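Ruvberg storeroom, small parts bins
Monthly check, October
Checked by: Jasmina Omerović
Comments read by: Eino Lindqvist

1. Bins stand level on the bench. OK
Bin row 200 was moved before my check. I put the level on each one again and all are fine.

2. Edges, no sharp burrs. OK with comment
The edges are scuffed on the sheet-metal bins. I went over them with a cotton glove and it did not catch anywhere. Please use the glove also next time, not the bare hand.

3. Walls and welds. OK
No open seams. The walls have dark streaks on the inside from use. I tried to wipe one greenish mark and it became lighter but did not go away. I write it down so that the next person does not think it is new.

4. Bin floor. Comment
Many scratches, most of them in the middle and a little lower. Scratches alone are not a reason to change a bin. A dent deeper than 6 mm is a reason, and I did not find such a dent.
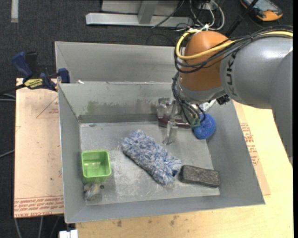 The limit of 6 mm comes from the old Gemby sheet. If we have a newer limit, Eino, please write it here — I could not find one in the folder.

5. Contents. Comment
Only light household items should be in these bins, up to 393 g each. The scrubber balls are inside the limit. Loose threads on a scrubber ball: cut them, do not pull.

6. Dividers and rear troughs free of scraps. NOT OK
Small paper or plastic pieces stay on the dividers. Please brush them at the end of the shift, with the soft brush.

7. Label on the outside readable. NOT OK
Label 817 is half gone. New one ordered from Taltus.

Comment E. Lindqvist: Point 4, keep 6 mm for now. Point 6, I will hang a brush next to the bench.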